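Can it put the cups away yet?

Home robots have been nearly ready for as long as I have been writing about them. I went to see how nearly.

By Tùng Hứa
May 17, 2022

The man from Drondotora wanted to talk about dinner. By the time his daughter left school, he said, a machine would lay the table, cook, clear up and put the plates back where they belonged. I asked him what it could do this year. He said it was getting very good at boxes.

Boxes, then. I have spent much of the spring asking firms with large promises to show me small jobs, and the smallest is usually something with a lid. Open it, put a thing in the right slot, close it again. A child of two will do this for fun until you take the box away.
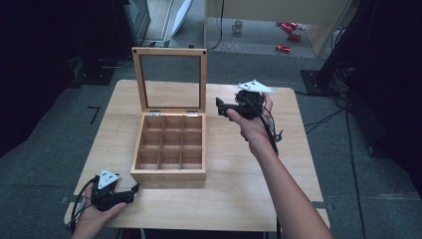
7 min read

At Rimora, the teaching is still done by people. A person takes a gripper in each hand and does the chore with those instead of with fingers, and the movements are saved for a machine to learn from later. The company's engineers are open about how much of this is needed. Its sales staff are less so, and the brochure I was given on the way out has a kitchen on the cover.

I tried it. Holding the grippers is like eating peas with two pairs of salad tongs. You lose nearly everything your skin tells you: whether the lid is stiff, whether it has begun to slide, whether you are about to pull the whole box off the table. I dropped a wooden spoon twice and was told kindly that most visitors do.

The theory is that if a person can manage the job with such poor hands, a robot fitted with the same ones can learn to manage it too. I can follow that. What I can't follow is the jump from there to my kitchen, where the drawer under the oven opens only if you lift it first and no two lids match.
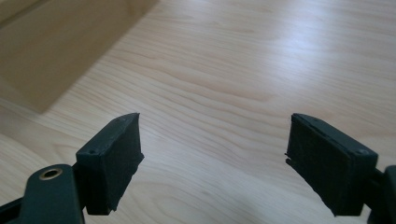 Cruzado, which sells to warehouses, has a duller story and a better one. Its arms move parcels from one belt to another. They do it at night under steady light, and when a parcel comes through badly crushed a person is called over. The shift manager I met had seven arms on her floor and liked them well enough. She had also kept all her packers. When I asked what they did now, she said packing, mostly, and walking over to the arms.

That is the part missing from the videos. I watched one from Zalten in which a robot folds a towel, and it was lovely until I noticed the clock on the wall behind it. The towel had taken eight minutes. I asked whether it could fold a second one of a different size. They would have something to show me in October.
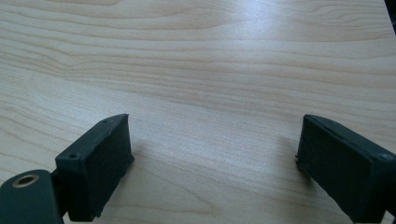 None of this makes the work foolish. Hands are hard to build and harder to run, and the people doing it are far more patient than those raising the money. But look at what a machine has to work with at the business end: two blunt dark pads facing each other over a bare stretch of table. With those it must pick up an egg, a sock, a bread knife and a wet glass. We do it with ten fingers and a lifetime of breakages, and we still chip the glass.

Warehouses will go on buying arms, and they should, if the sums work. For the home I would wait. The Drondotora man rang last week to ask if I would come back and see the new version, which can now tell a mug from a bowl. I asked if it could put them away. He said that depended on the cupboard.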